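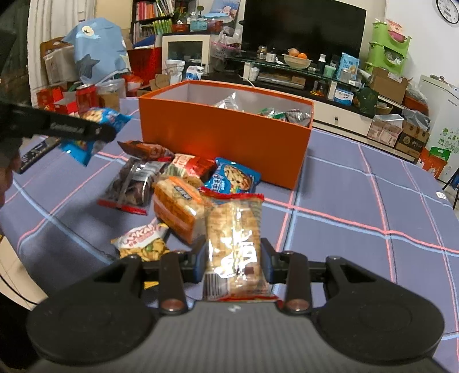 Figure 3. Snack packages on a living-room table, with the open orange box used as the shared container.

3.2 Sorting snacks into a shared box

The second activity in the Lallstead household study was the filling of a snack box. Earlier work on home storage has mostly dealt with the refrigerator and the pantry shelf. Dry snacks have had less attention, although in the homes we visited they moved around more than any other food. They were kept in the kitchen, on the shelf under the television, in coat pockets and in the car.

We recorded 381 packing sessions. Of these, 291 took place in a living room and the rest in a kitchen or hallway. Sessions were held in October, most of them on a Saturday, when more than one member of the household was likely to be home. Each household used its own table and, if it wished, its own cloth. The box stayed open on the table during packing (Figure 3).

Packages were grouped by how they kept their shape. Stiff packages, such as wrapped loaves and filled trays, could stand or lie flat without changing much. Soft bags with air in them took up more room than their contents needed and tended to slide. A third group, clear wrappers around crackers or biscuits, fell between the two. Figure 3 includes a clear bag of dark cookies, an orange-wrapped loaf of bread or cake slices, and a blue bag with a large cookie picture leaning against the base of the box. A green-and-white packet and a silver foil packet are among those inside.

Household members were given no order to follow. In 263 sessions the first item packed was a small flat packet, usually placed at one end of the box. Large bags were left until late and were often turned on their side or stood upright. Resealable bags were sometimes held back altogether. When asked, people said that an open bag belonged within reach of the sofa.

The pattern of the cloth made little difference to packing order. Table height did matter: on low tables people leaned over the box and filled the far side first. The same effect was reported for lunch packing in the Odance survey, which used deeper containers. Section 3.3 turns to unpacking and to the packages left out at the end.

Share this article
Shares: 499
Comments: 0

We use cookies to improve your reading experience. Accept | Manage settings

Related items
Shelf use in small kitchens: the Ponce interviews
Where the fruit bowl goes: Handden household notes
Lunch packing and container depth: the Odance survey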